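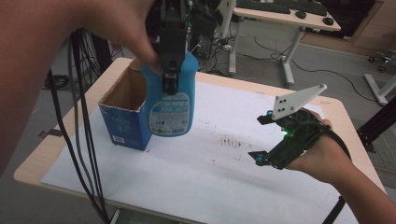
Malachy Noonan drove the ferry to Lillden for the last time in June. The company had sold the route to Cutolo, and Cutolo was bringing its own crews.

He had nine passengers on the morning run. One of them was Gil-soo Yoon, who taught at the island school and always stood by the rail, even in rain.

"What will you do now?" Gil-soo asked when they were past the breakwater.

"Sleep until eight."

"And after that?"

Malachy checked the gauge. He had been asked this all week and had given a different answer each time. He had told his sister he would paint the house. He had told Jarlath Gilmartin at the fuel dock that he might buy a boat, and Jarlath had offered him one for 800 dollars with no engine in it.

"There's a boat," he said. "It has no engine."

"That's a good price, then?"

"No."

They came in at the Lillden side a little early. The tide was high and the ramp sat almost level. Malachy put the lines on himself and held the gate while people went off with their bags. Gil-soo shook his hand and walked up the hill toward the school.

The crossing back took 40 minutes. There was one passenger, a boy asleep on a backpack. Malachy woke him at the dock and told him he'd get cold lying there.

Then he went to find Jarlath and ask about the hull.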